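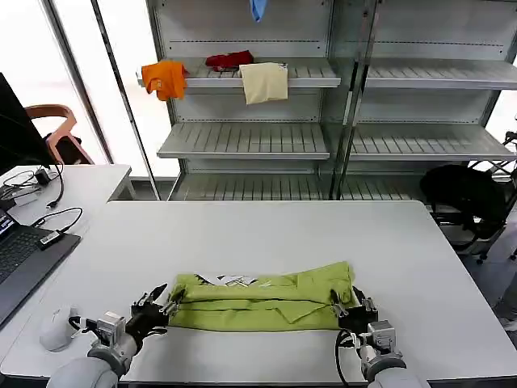
Lime green, folded into one long strip, care label up top.

Thread on care labels, which I have been reading all October instead of novels. 1/

I own 34 garments I'd call regular clothes. I know this because I pulled every one out of the closet and read the tag. It took an evening and I had to borrow my wife's glasses.

19 of them say wash with like colors. Like whom? I have one orange thing. It's going to be lonely in there. 2/

The washtub symbol with a hand in it means wash by hand. Fine. The triangle is bleach. The circle is dry cleaning. The square is drying, and a circle inside the square is tumble drying, so now the circle means something else. Somebody went home early that day. 3/

My cardigan from Kristiansen has a tag with 20 languages on it. It's more of a pamphlet. It pokes out of the collar and people tuck it back in for me at the grocery store. All 20 say the same thing, and the thing is "dry flat." 4/

Dry flat where. I live in an apartment. The only flat surface big enough is the kitchen table, so for two days we eat standing up next to a cardigan. 5/

Holger Engström downstairs cuts every tag out the minute he gets home and washes everything on warm. Sheets, wool, a suit once. He always looks great. I've stopped asking him about it. 6/

Me, I follow the rules, and I have shrunk two sweaters this year. One of them now fits the cat – the cat declined. 7/

I wrote to Plurner about their raincoat, whose label says "do not wring, do not soak, keep away from moisture." Raincoat. They sent back a very kind email and a coupon for roughly 15 percent off another raincoat. 8/

The laundromat on Vetovgate has a faded poster explaining all the symbols. Half of them I'd never seen on any piece of clothing. There's one with a P in it and one with an F, and the guy at the counter told me not to worry about those, in the voice you use on a nervous flyer. 9/

Worst offender is still my Planduvden bathrobe. 300 washes guaranteed, it says on the tag. Then right under that: "wash seldom." So I did the math and at my current pace I'll be buried in it. 10/

Anyway, the tag that itches most is always the one you need to keep for washing instructions. I cut one out last night and put it in a drawer with the others. None of them are labeled.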